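Ryan Mellor
Sun 27 July

Print | E-mail

1/ Notes on the Parkalthorpe language module, for anyone maintaining a spell checker or keyboard layout for a small language. Mostly encoding and word lists, very little about funding.
14 shares

2/ Background: the regional dialect has a written standard, but two spelling conventions are in daily use. The schools in Hultside use the older one. The Ustton newspaper uses the newer one. Any tool that accepts only one of them marks half the town as wrong.

3/ We started from the Hendricks word list, 19 plain text files, typed up by different people over several years. No header, no declared encoding. Some are UTF-8, some are a Windows code page, and one switches halfway through.

4/ Encoding detection libraries do poorly on short word lists. They are tuned for running text. We ended up writing a small script that tries each candidate encoding line by line and checks whether the result contains only letters in the alphabet. Anything ambiguous goes to a person.
6 comments

5/ That left 290 lines for manual review. Most were the same problem: a vowel with a macron, stored as the base letter plus a combining mark in one file and as a single character in another. They look identical on screen and fail a string comparison.

6/ Normalize on input. NFC for storage, NFC for lookup, and do it in one place in the code. We had it in three places, and one of them was NFD. 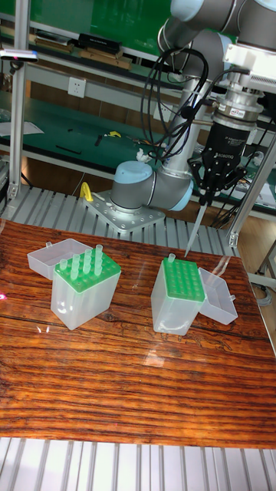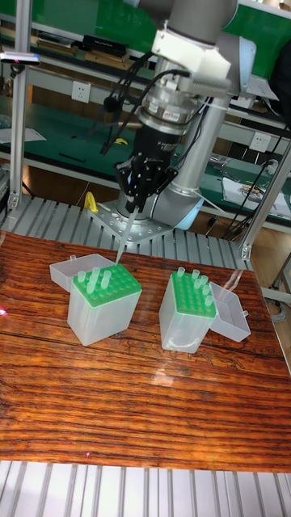

Ryan Mellor

7/ Sorting is a separate issue. The alphabet puts the macron vowels after the plain ones as distinct letters. Default Unicode collation treats them as accented variants and mixes them in. You need a tailored collation rule, and you need the database to use it too, or the dictionary index and the search results will disagree.
9 shares

8/ Keyboard layout. The first draft put the macron on a dead key. Testers who type English all day disliked it, testers who type the dialect all day wanted it gone entirely and the vowels on AltGr. We ship both. The AltGr version is the default on desktop — the long-press version is the only one on phones.

9/ Morphology is where the time goes. Nouns take a locative suffix that changes the final consonant of the stem. Listing every inflected form works until people start making compounds, and then the file grows faster than you can check it.

10/ We moved to affix rules in Hunspell format. 56 rules cover the regular nouns and verbs. The irregular verbs are still listed in full. I tried to fold them into rules in November and the result was harder to read than the list, so I reverted it.

11/ On the two spellings: both are accepted by default, with a setting to restrict to one. Suggestions follow whichever convention the rest of the document uses, judged from the first 600 words. Shorter documents get suggestions in both, older form first. That ordering drew complaints and will probably change.
22 comments

12/ Several people asked why we don't convert one spelling to the other automatically. The mapping is many to one. The newer convention merges two consonants, so going from new to old needs a dictionary lookup and sometimes context. Old to new is a simple table and is already in the command line tool.

13/ Place names are excluded from conversion. Street signs in Hultside follow the older form and the post office database follows neither.

14/ Known bugs: the apostrophe. It is a letter here, not punctuation, and word processors turn it into a curly quote. The tokenizer then splits the word in two and flags both halves. Current workaround is to accept U+0027, U+2019 and U+02BC on input and store U+02BC. Fixed in the checker, still broken in the browser extension.

15/ Also open: hyphenation. There are no patterns at all yet, so justified text in narrow columns has large gaps. If you have typeset anything in the dialect and kept a list of your manual breaks, please send it, in any format. Encoding declared if possible.
31 shares | 8 comments

Last updated: this evening, typo corrected in post 10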